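11th April
By D. Malhotra

Film Comedy, handout 2: the fish out of water

The lead starts in a place where he knows the rules and is moved to one where he doesn't. Most scripts make the move by page 26 - any later and the audience gets restless. Watch for the first meal scene, which often shows who holds power in the new house.

For the next session, watch the first half of Alholm and note each time a joke depends on language.
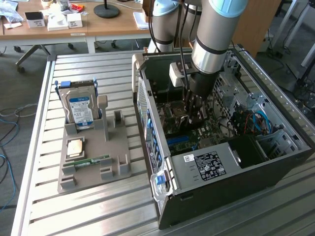 Bring your notes to room 113. The essay is 660 words, due in October.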